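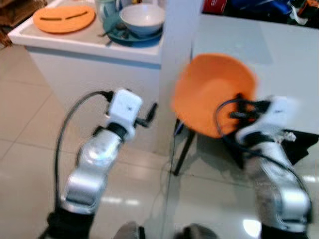 Unit 4: Grip loss during dish transfer

Course notes, Manipulation Faults and Safety. Lab lead: Zdeňka Kadlec. Notes prepared by Yhon Sotelo.

Read before the lab session. Bring the fault log template.

4.1 The fault

The bench task is a dish transfer between the counter and the white table with the two-arm unit. In May the unit released a plate in transit. The controller did not stop. The arm completed the move, opened over the table and reported the cycle as good. The operator found the plate on the tile.

The fault is logged as 351 in the Koltunus controller, "object lost", but the code was written only after the next grasp attempt closed on nothing. Treat the time stamp on a 351 as the time of detection. The loss itself may be a full cycle earlier.

4.2 What the log showed

Finger position was sampled at closure and again at release. Between those two points the controller held the last value and assumed the object was present. Motor current was recorded throughout but no rule was attached to it.

Playback of the current trace gave the following:

Closure normal, current rises to the hold level.
Lift normal.
Wrist rotation begins. Current dips, recovers, dips again.
Current falls to the idle level and stays there.
Move continues at full speed to the drop point.

The second dip is the point of interest. A plate held by the rim has its mass well outside the fingers, and rotating the wrist turns that mass into a torque on a very small contact patch. The rim slides before it leaves.

4.3 Bowls

The same rule set was used for bowls and gave a different failure. With flared sides, fingers that close too high ride up the wall and come off over the rim. 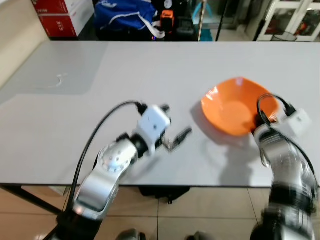 Approach height therefore has to be set per item. The shared default in the Raline grasp table was tuned on straight-sided cups and should not be used for either class of dish. Where two arms work on one item, the second arm must not enter until the first has confirmed contact. Two arms closing on a bowl at different times will push it across the table, and the first arm then closes at the wrong place.

4.4 Corrective settings

Set these in the Oltero panel before any run:

Hold monitor: on, both arms.
Low-current trip: 35 percent of the hold level.
Wrist speed with item held: half of the default.
Action on trip: stop both arms, keep fingers as they are, wait for operator.

Do not select "re-close" as the trip action. A re-close on a half-lost ceramic plate can eject it. Karunaratne (course reader, chapter 4) covers this case.

4.5 Cables

The gripper cables run in open loops outside the arm. A loop that catches on a counter edge can pull on the connector and produce a current dip that looks like slip. Check both loops by hand, power off, before blaming the grasp. Replace the cable at 3000 cycles.

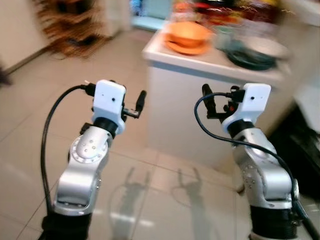 Fig. 3. Both arms extended toward the island, with a cable loop at each gripper housing.

4.6 Entering the work area

Press stop and wait for the arms to come to rest before stepping in. Dropped items stay on the floor until the arms are locked out. Log first, then clear the tile.

4.7 Lab task

Run the transfer with the hold monitor off, then on. Submit both current traces with the slip point marked and one paragraph on the delay between slip and detection.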